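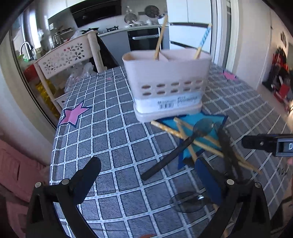
Sorting thin utensils with a policy learned from hand-held gripper demonstrations
Speaker notes, 17 May 2020

Slide 1. Title
Say the title, skip the affiliations. The talk covers one method and one result. The Hiltgate pipeline gets a single slide. Anyone who wants the calibration details can read the report.

Slide 2. The task
Chopsticks and spoons lie on a mat on a table. The policy has to pick them up and stand them in a two-compartment caddy. Success means the utensil is upright in a compartment when the gripper opens and stays there for 5 seconds. Leaning is allowed. Crossing another utensil is allowed. Knocking the caddy over ends the trial.
Point out that a chopstick is a poor target for a parallel grasp. It is narrow, it rolls, and a small error at the grip turns into a large error at the tip.

Slide 3. Why collect by hand
Teleoperation ties the data to one arm and one room. With the hand-held tool the operator does the task directly, and the fingers and the wrist view match what the policy has at run time. We collected in kitchens with the usual clutter left in place. Tablecloths with printed patterns were kept on purpose. A plain tabletop makes the tip of a wooden chopstick too easy to find.

Slide 4. Data
294 demonstrations after filtering. The filter drops any recording where tracking was lost or where the fingers left the view during the insertion. Mat color and caddy position were changed between recordings. Two starting layouts: utensils parallel, and utensils crossed.
If asked: the Boonyarit set is held out completely. No training, no tuning.

Slide 5. Method
Two changes to the baseline.
First, each demonstration is cut at the moment the fingers close. The part before the cut and the part after it are sampled equally in training. Without this the long approach phase dominates and insertion is undertrained.
Second, the policy gets one extra input, the estimated angle of the held utensil relative to the fingers. The estimate is made once, after the lift, and held fixed until release. We tried updating it on every step. Inside the caddy the lower end is hidden by the front wall and the estimate drifts.

Slide 6. Result
100 trials on the held-out set, same starting layouts for both policies. The baseline failed 41 and ours failed 18. Leave the bar chart up while reading the breakdown.
Most of the remaining failures are at the rim. The tip lands on the divider between the compartments and the chopstick pivots in the grip. Grasp failures are nearly gone for chopsticks. They are still present for dark spoons with a see-through bowl, where the policy tends to aim at the bowl edge and closes short of the handle.

Slide 7. Ablation
Equal sampling alone accounts for most of the gain. The angle input alone helps only in the crossed layout. Do not claim more than this. The two together are better than either one, but the difference in the parallel layout is within noise.

Slide 8. Limits
One caddy shape. No wet utensils. A caddy that already holds several items was seen in training, but a full one was not. The policy has no way to clear space for itself.
The Ziris arm was used for all trials, so we cannot say how the result transfers to a slower wrist.

Slide 9. Next
Contact sensing at the fingertips, to detect the rim before the chopstick pivots. Collection with the new fingers is planned for October. The Sumell group will run the same protocol with forks and knives.

Backup slide A. Failure clips, grouped by phase. Play the divider clip first. Mute the sound.
Backup slide B. Training settings. Both policies use the same image size and the same number of steps.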